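Labeling Gripper State From Wrist Camera Images: A Procedure for Annotators and Project Staff
Roltthorpe Manipulation Laboratory - Methods Pages

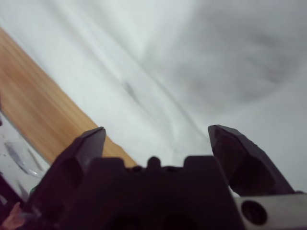 Figure 1. Wrist camera view with the gripper open and nothing held. White cloth is visible through the gap between the two fingers.

Purpose

This page sets out the procedure used at Roltthorpe to label gripper state in images recorded by a camera fixed at the robot's wrist. The labels are used to train and test Nellau, a small model that estimates from a single image whether the gripper is open, closed or holding an object. The procedure was written by Inger Ragnarsson and Tariq Rind and was last revised on 23 May 2024. It replaces the earlier notes kept with the Ender recordings.

Staff who wish to repeat the work with their own recordings may follow the same steps. No special software is needed beyond an image viewer and a spreadsheet, although the laboratory uses its own labeling tool, Prydderch, and the field names below are taken from it.

Before You Begin

You will need the recorded images, the joint log from the same session, and a list of the session start and stop times. Check that the camera was not moved on its mount during the session. If it was, treat the images before and after the change as two separate sessions and give each its own session code.

Annotators should not open the joint log until the labels are complete. The log is used only in the checking stage. An annotator who has read the finger position for an image will tend to agree with it, and the label then tells us nothing new.

Step 1. Select the images

Draw images from each session at random. Do not pick them by eye. The current set contains 3000 images, of which 1187 were set aside for testing before any labels were made. Images in the test portion must come from sessions that do not appear in the training portion. Two images recorded a moment apart are nearly the same picture, and splitting them across the two portions will make the results look better than they are.

Step 2. Locate the fingers

Find both fingers and mark the tip of each one. In our recordings the fingers enter from the bottom of the image and are nearly black, so they are easy to separate from a pale surface and much harder to separate from a dark one. In Figure 1, the right finger has bright cloth around its outline, while the left finger overlaps the lower end of a wooden board. Both tips can still be marked with confidence.

Where a tip is hidden, enter "hidden" in the tip field and leave the position blank. Do not guess at a position from the other finger. The two fingers may look different in size or angle from the position of the camera, and a mirrored guess is often wrong.

Step 3. Judge the gap

Look at the space between the inner faces of the fingers. Enter one of the following values in the state field:

open - the background can be seen between the fingers and no object touches both of them
closed - the inner faces meet, or no background can be seen between them, and no object is present
holding - an object lies between the fingers and appears to touch both
unclear - none of the above can be chosen with confidence

Figure 1 is labeled "open". The pale cloth continues through the gap, and there is nothing between the fingers.

Annotators new to the work often confuse an object behind the gripper with an object in it. A useful test is to follow the outline of the object toward each finger. If a finger covers part of the object and the object does not enter the gap, it should be treated as background. The board in Figure 1 is a case of this kind: it is partly covered by the left finger and is not held.

Step 4. Record the background

The background field was added at the request of Yanti Saragih, who found that most of the errors made by the first version of Nellau came from a small group of surfaces. Enter the main surface seen behind the fingers, followed by any feature that could mislead the model. Folds, shadows and shiny material should all be noted. For Figure 1 the entry reads: "white cloth, folds, gray shaded area upper right; clear plastic lower left".

Keep these entries short and describe only what is in the image. If you cannot tell what a thing is, write a general word such as "object" and give its color. The small pinkish-beige item in the lower left corner of Figure 1 is entered in this way.

Step 5. Check against the joint log

When a session has been labeled in full, a second member of staff compares the state field with the recorded finger position. Disagreements are placed in a review list and are looked at by two people together. The label is changed only if both agree that the image supports the change. If the log and the image still disagree, the image is marked "conflict" and is left out of training. It is kept in the archive - conflicts have on occasion led us to a timing fault in the recording.

The joint log cannot settle every case. A finger position between fully open and fully closed may mean that an object is held or that the gripper was stopped partway, and the log alone does not show which.

Step 6. Report the results

Report accuracy for each state separately, together with the number of test images left unclear. A single overall figure hides poor results on the less common states. In our own test portion, 1127 of the 1187 images received a definite label, and only those were scored. The remainder were listed in the report with their background entries so that readers could judge whether a particular surface was to blame.

Known limits

The procedure was developed for grippers with 2 fingers and has not been tried with other designs. It treats each image alone and cannot show whether an object was slipping or had just been released. Work on short image sequences is planned for November under Éabha Horgan.

Requests for the labeling sheet, and corrections to this page, should be sent to Kieran Gallagher at the laboratory office. Please include the session code and the image number with any question about a particular label.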